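Moving a packing job to a two-arm cell: steps for shift leads

At Narnska we pack mixed produce bags by hand, 424 on a normal shift. These steps cover handing part of that job to a Ristico cell. Practice with play food before you bring in stock.

Step 1. Tell the packers first
Do it before the cell is switched on. Say which tasks will move and which stay. 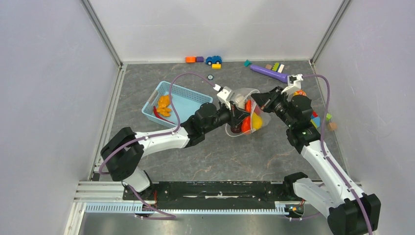

Put the new duties in writing too. Ours were loading, checking seals and clearing stops, at the same pay grade.

Step 2. Train on single items
Start with one shape and run it 100 times. Let the packers choose the next shape, as they know what slips.
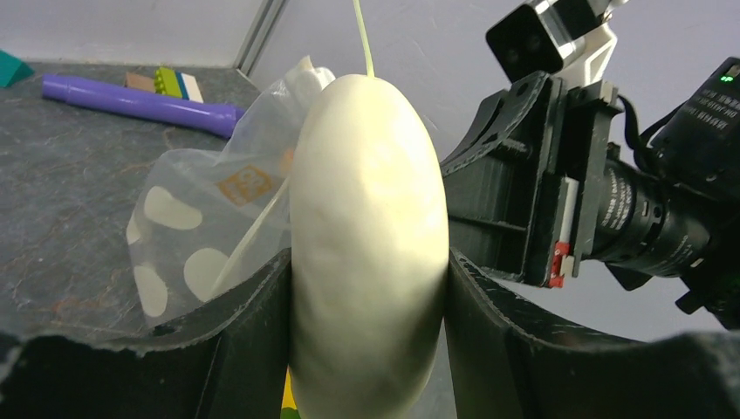 One packer wrote on the feedback sheet that clearing stops was harder on the nerves than packing, and asked for shorter turns. We cut them to 2 hours.

Step 3. Set the stop rule
Anyone on the line may stop the cell. Log the stop in Jidano with the time and the item.
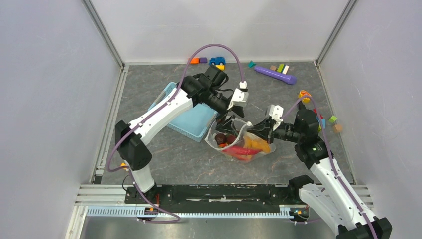 Who restarts it? The person who stopped it, once the bag has been checked.

Step 4. Rotate
Keep everyone on hand packing for part of the week so the skill stays.

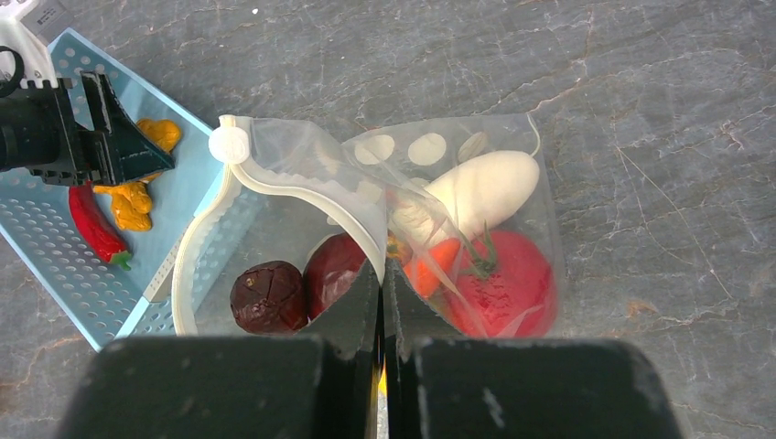 Step 5. Review in August
Go through the log with the whole crew after 6 weeks. Visser sends a technician for arm faults only.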